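Drurnura Household Task Package
Set-up Guide, Section 7: Dishes

What to expect from this section

Loading a dishwasher is the chore most owners ask for first, and it is one of the harder ones in the package. The robot can do it in a kitchen that has been set up for it. It is slower than a person and it will sometimes stop and ask for help. If you want a full load put away before breakfast, start it the night before.

The package is rated for plates, shallow bowls and mugs. It is not rated for stemware, sharp knives, or pans with food baked on. Those still need a person.

Before you begin

You will need:
The Drurnura unit, charged to 100 percent
The Lunwood app, signed in as owner
A dishwasher with a drop-down door
One set of matching plates for the teaching run

Note: Use plates you can afford to lose. Breakage during the teaching run is not covered by the Hinojosa service plan.

7.1 Prepare the kitchen

1. Clear the counter on both sides of the sink. The robot plans its arm movements around anything left there, and a crowded counter can double the time for each item.
2. Remove rugs and mats from the floor in front of the dishwasher.
3. Turn on the overhead lights. Glossy counters and steel sinks throw reflections, and the unit has trouble finding the rim of a white plate in dim light.
4. Open the dishwasher door all the way and pull the lower rack out by hand. Door opening is a separate skill (see Section 9) and should be left off until the loading skill is working.

Caution: Keep children and pets out of the kitchen while the arms are powered. The emergency stop must be within your reach at all times.

7.2 Teach the rack

Every rack is different. The unit comes with models for common layouts, but it needs to see yours once.

1. In the app, open Tasks, then Dishes, then New Rack.
2. Stand the unit facing the counter edge, with the open door to one side of it.
3. Press Scan. Leave the rack alone until you hear two tones.
4. Check the rack map on your screen. Each pair of tines should show as a slot. Tap any slot you do not want used.
5. Press Save.

If the map shows slots that are not there, the rack has probably moved on its rollers. Push it in, pull it out again, and repeat the scan.

7.3 First plate

1. Put one clean plate in the sink area, where dirty dishes will normally be left.
2. Press Run Once.
3. Watch the grip. The hand should take the plate by the rim and lift it clear of the counter before turning toward the rack.
4. If the hand closes on nothing, let the unit try again. It will make up to three attempts before it calls you.
5. When the plate is in its slot, press Confirm. If it is leaning or in the wrong slot, press Correct and move it by hand.

Repeat until you have confirmed seven plates in a row. Most kitchens need two or three sessions to get there.
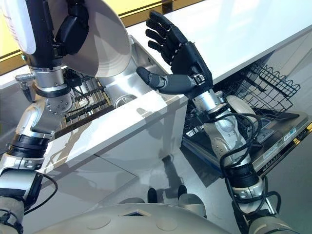
The weight limit for one hand is 690 grams. Most dinner plates come in under this, but heavy stoneware may not, so weigh one on a kitchen scale if you are unsure. Over the limit, the fingers can hold the plate but may slip when the wrist turns.

7.4 Limits you should know

Wet plates. Soap film is the most common cause of a dropped plate. Rinse plates and let them drain before a run.

Stacks. The unit can lift the top plate from a stack of up to four. In taller stacks it may pick up two at once.

Scraping. It does not scrape food. We have tested this and the results are not ready for use in homes.

Time. In the Grorkwood test kitchen, one plate took 130 seconds from first reach to release. Your time will vary with the distance from sink to rack.

7.5 If the unit stops

Light is steady amber: it cannot find a free slot. Check that the rack is still pulled out.
Light is blinking amber: it is holding something and cannot place it. Support the plate with one hand and press Release.
Light is red: a joint has hit its force limit. Press the emergency stop, clear the arms, and restart from 7.3.

Caution: Never pull a plate from a closed hand. Always use Release.

Continue to Section 8 for unloading. Do not start Section 8 until loading runs without a red light for a full rack.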